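Subject: Re: [robot-club] Living room task, what do we show in the demo?

Hello all,

I answer under the quote, as usual. I put two renders from the simulated room at the top so that everybody talks about the same table. Both are from the robot's own view, in the Faden room with the tiled wall.

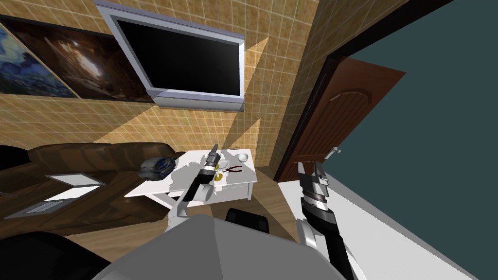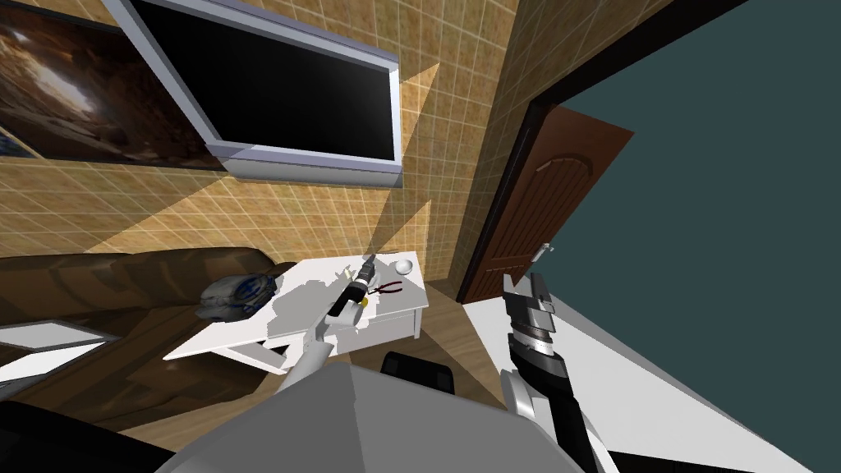
*Coffee table task in simulation, left arm at the table. The pliers with the red handles are on the table in both renders.*

Now to the message:

> I propose that for the open evening in Starkurthorpe we show the complete clean-up: both arms, the door, the table, and the paper on the sofa. The visitors will not wait for a slow robot, so please make it fast. Also, can somebody tell me why the tool is so hard to grasp? In my runs the fingers close and the tool rolls away. Is it the friction value or the grasp point?

I think it is both, but mostly the grasp point. We take the center of the bounding box, and for a long round tool this is fine only when the tool lies flat. When it is tilted, the center is too high and one finger touches before the other one. I moved the grasp point 15 mm toward the lower end and repeated the test with 200 random starts. The result was clearly better, but I want to run it once more with the other lighting before I write a number in our report.

For the friction, please do not change the value in the shared file. Last May we had this problem with the Promeck gripper model: two teams changed the same line, and after that no result could be compared with the older ones. If you need a different value, make a copy of the file and put your team name in it.

About the demo, I do not agree with the complete clean-up. My proposal is smaller:

- only the left arm works at the table
- the right arm stays on the door side and does not move
- the pliers and the bowl stay where they are, as obstacles
- we start with the round tool

The sheets of paper on the sofa are too thin for our contact settings. In the Dunne branch I tried to pick one of them up 8 times and it went through the fingers every time. It is possible to solve this, but not before the open evening.

One more point, for the beginners. In this view the torso hides a large part of the floor. If your planner puts an object on the floor near the base, you will not see it from this camera and you will think it has disappeared. Please check the position in the log before you open a bug report. I closed 6 reports of this kind during the summer - it is not a problem, but it takes time.

What I need from you:

1. The version number of the simulator on your computer.
2. One log file from a failed grasp. A good grasp does not help me.
3. Your opinion about the smaller demo.

If the lab computers are too slow for you, turn off the shadows. The grasp test does not use them, and only the renders will look different.

I will merge the new grasp point after I have the logs from both teams. Until then it is in my own branch, and you can try it there.

Best regards,
the simulation team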